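Gripper trials: your questions, my answers

I get a fair few emails about the gripper comparison, mostly from people who have just bought a pair of arms and are wondering what to bolt on the ends. I've gathered up the ones that keep coming back. If yours isn't here, use the contact form and I'll get to it (I'm slow in August, be warned).

What are you comparing, exactly?

Two sets of fingers on the same pair of arms. The Cladora set is long and tapered, made for reaching into things. The Gakmont set is shorter and softer at the tip, and it cost me more than I'd like to admit to my other half. Same arms, same table, same objects, same controller settings wherever I can manage it. I swap the fingers over, run the whole lot again and write down what went wrong.

Why a bread basket? Why not blocks?

Because blocks are too kind! Every gripper I've ever tried can pick up a block. A wicker basket has a thick rim, a wall that slopes, and a surface that's all bumps and gaps, so a finger can land nicely one time and skid off a strand the next. Bread rolls are awkward in their own way: too much force and you've got a squashed roll, too little and it rolls off the end of the table. Put the two together and you have a job that people understand straight away, which is to put the roll in the basket.
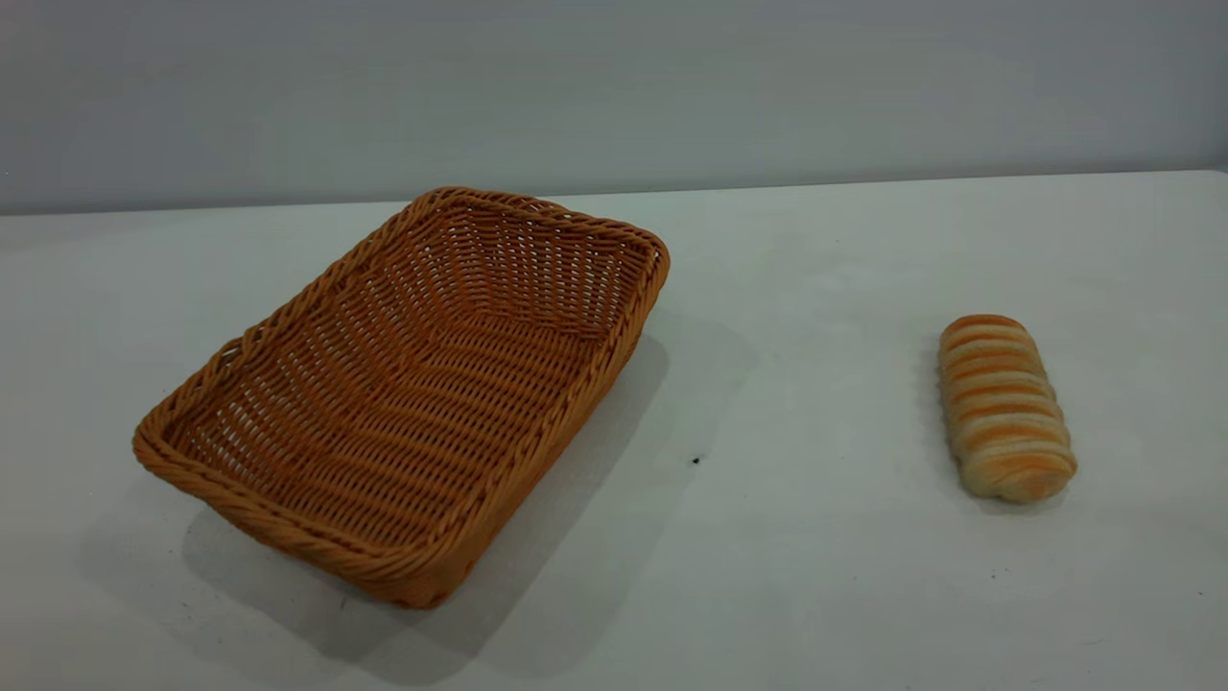 Basket and roll on the table, arms out of the way.

Do you always put them in the same place?

No, and I'd beg you not to either. When I started I had little pencil marks on the table and my scores were lovely. Then Elli Hakala, who was helping me at the time, nudged the basket round a bit and the whole thing fell to pieces. Now I turn the basket between runs and shift the roll as well. My scores went down and I trust them a lot more.

How many runs do you do?

200 for each set of fingers. The Cladora set managed 148 good ones, where good means the roll ends up inside the basket and the basket is the right way up. I'm still partway through the Gakmont runs and I won't post a number until they're finished, so please stop asking, you know who you are.

Where do you grab the basket?

By the rim, with one finger inside and one outside. I tried squeezing it across the whole width first and that was hopeless, as the walls slope and the fingers simply ride up them. On the rim you've got something thick to hold on to, and the braid gives the pads a bit of bite.

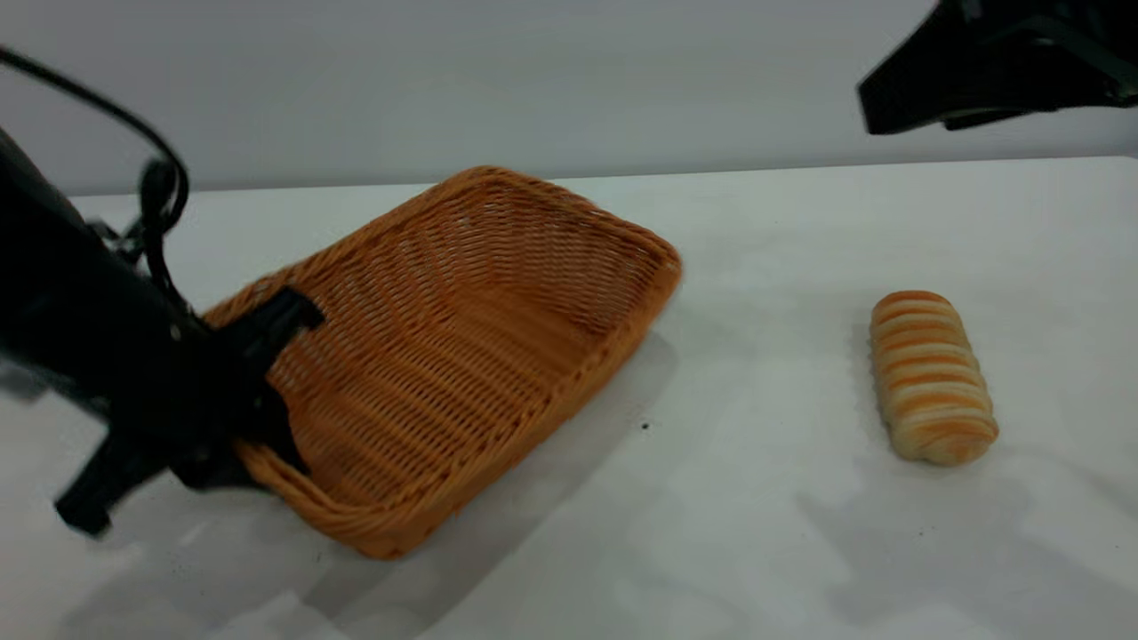
The trouble with a one-sided hold is that you get a lot of twist at the wrist. The basket weighs next to nothing but it's long, so all that length is hanging off one small pinch. If your arm is on the light side you'll notice it sag. I turned the lift speed down quite a bit and it got better, and it got better again when I stopped trying to be clever and let the far side stay on the table for longer.

Do you really need two arms?

For the roll on its own, no. For the basket, I think so, yes. I like having one arm steady it while the other gets on with things. You could cheat and stick the basket down with tape, but then you're testing tape.

Are the wrist cameras worth the money?

For me, yes. The fixed camera is great for seeing where everything is, but once an arm leans over the table it blocks its own view, always at the exact moment you care about. The wrist camera sees the fingers and what's between them. Mine came with an Olivares mount that I had to file down to fit, so measure yours before ordering.

What I look for is how much of the finger shows up. Too little and you can't tell where the tip is going, too much and you're paying for a very nice film of black plastic.
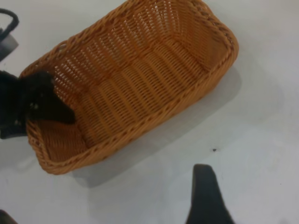

Wrist camera view, one finger over the rim and the other outside the basket.

Which way round should I mount the camera?

Try it both ways before you tighten anything. I've had it tucked close in, where it sees the tips well and not much else, and further back, where it sees more of the table but knocks into the basket wall on low reaches. I settled for a spot between the two and then lived with it. Moving the camera halfway through a comparison means starting again. I did this once. It was a Thursday and I went home early.

My close-up pictures are blurry. Have I got a duff camera?

Probably not. Small cameras with a fixed lens can only be sharp over a certain stretch, and when the arm gets right down by the table something is going to go soft. Mine often has crisp weave on one side and mush on the other.

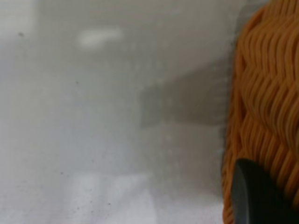 I'd leave the focus alone unless the fingertips themselves are soft at the distance you're gripping at. If they are, a quarter turn of the lens is usually plenty, and put a dab of glue on afterwards or it'll wander off again. Do check your lighting too. A shiny patch on a white table can push the exposure about, and I spent a whole evening blaming the camera for what was a lamp.

What do you run it all on?

A Flerkunetti controller, firmware 2610. I've not gone any newer as I want both sets of fingers tested on the same version. Grip force is set to 100 in its own units, and no, I don't know what that is in newtons. I keep meaning to borrow a gauge.

Does the colour of the table matter?

It does a bit. White makes an orange basket very easy to pick out, so I'm probably making life simple for the cameras. A dark table is on the list, along with a paler basket.

Can I have your recordings?

Once the Gakmont runs are done I'll put both lots up together. Send me a message if you'd like a nudge when they're ready.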